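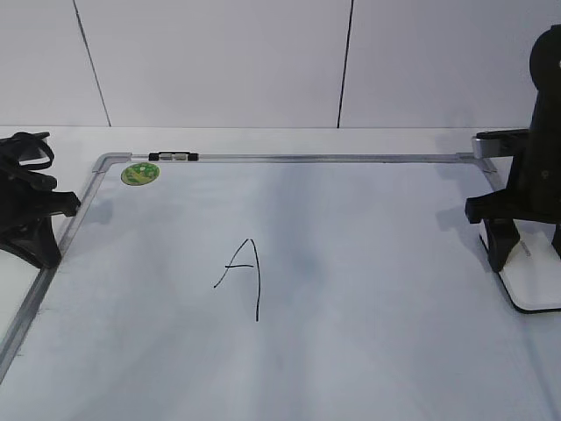 A stop button is a promise

2020-08-21

Quick one, because I have a bus to catch and this has been bothering me since April.

We had a fault on the Irkeo cell at Hulwood. Small one. Two arms, a whiteboard, a wiping and writing job that a child could do in a minute. One arm held still when told to. The other didn't. It finished its stroke, pressed down a good deal harder than it had any business doing, and then stopped. Someone's hand had been on that board a moment before. No one hurt. The report ran to half a page and the word used was "delay".

I don't like that word. A delay is what happens to a train. When you press stop and the thing carries on, that's a failure, and it should be written down as one.

What went wrong, as far as we could work it out: the stop went to the software first and the software passed it on when it was ready. It was busy. Log number 1551, if anyone at Akilby wants to look it up, shows the message sitting in the queue behind 88 others, most of them position updates that didn't matter to anybody. The stop waited its turn like everything else. Very fair. Completely mad.

And the answer we got back from Memon, who supplied the control code, was that the button was never meant as a safety stop. It was a "pause request". Fine. Then don't make it red. Don't put it where the hand goes. People don't read the manual when an arm is coming at them, they hit the big red thing, and they are right to.

My view, and I know it's not popular in our building. If a machine can move with force near a person, the stop must cut the power to the motors. By wire. No queue, no polite asking. I've heard all the replies. It's only a small arm. It drops what it's carrying. It takes ages to set up again afterwards and you lose the morning.

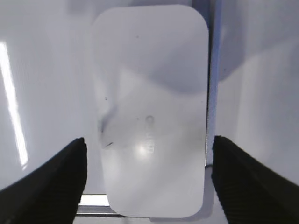 Yes, you might drop something. Drop it! A bit of white plastic costs pennies. I have never understood why we talk about the thing in the gripper as though it were the part worth protecting. Same with the lost morning. I've lost mornings to far sillier things, including a printer.

The small arm argument is the one that really gets me. Small arms are the ones we stand next to. The big ones live behind a fence with a lock on the gate and everyone is scared of them, quite rightly. The small ones sit on a table and we lean over to rub out a letter or straighten a cable, and never think to switch anything off. I've done it. Did it last week, after writing half of this.

So the rules should be tighter for the small stuff. At the very least: test the stop every morning, with the arm moving and the system loaded, becuase a stop that works on an idle machine tells you nothing. Write down how long it took. If it took longer than the day before, find out why before anyone starts work.

Hulwood now does this, to be fair to them. Two minutes a day. There was grumbling and then there wasn't. The button is still wired the old way though, and there's is no date for changing it. I asked again this week. "Under review".

Until it's changed I've taken to pulling the plug before I reach across. It looks daft and it annoys whoever has to restart the cell. They can carry on being annoyed.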